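Sornby kitchen swap opens Saturday
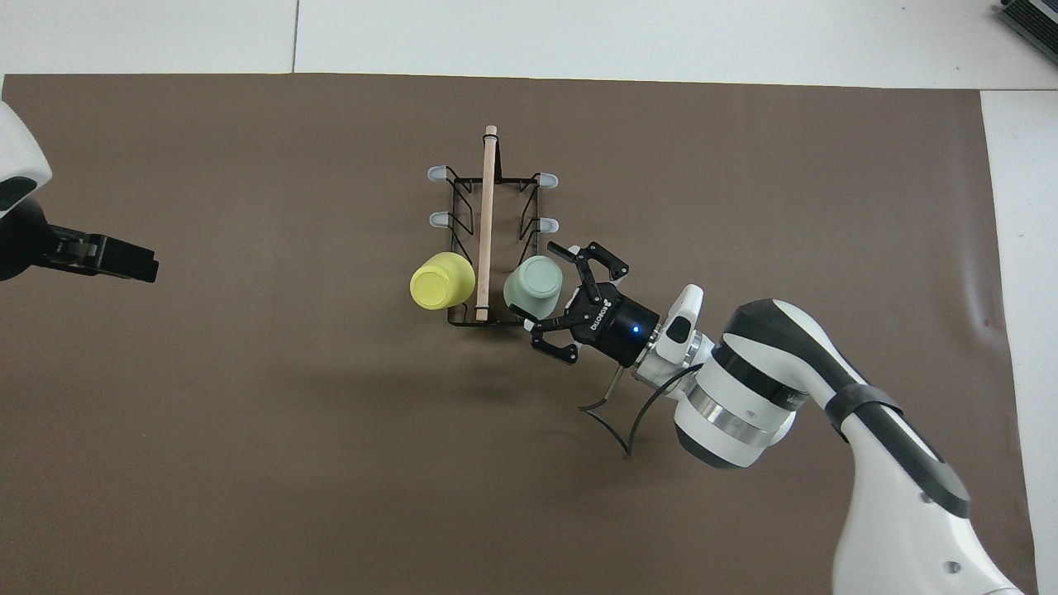
Doors at 10 in the old Naidu building on Totulora Street, kettle on from half nine. Bring a clean kitchen thing, take a clean kitchen thing – no money, no tickets. Cups and small racks are wanted most, there were 56 cups in September and they went before lunch. Plates less so, the shelf is full of them already.

Wash everything first please. Last time a whole box had to be done again in the back sink and the queue went out the door. Cups go upside down to drain, on the rack or on a mat, not stacked wet.

Gometach is lending the tables again. Limit is 3 items each untill noon, after that help yourselves.

No electricals, no knives. Chipped stuff goes to the mosaic group – seperate crate by the stairs. Bus 94 stops outside. Parking is bad, as ever.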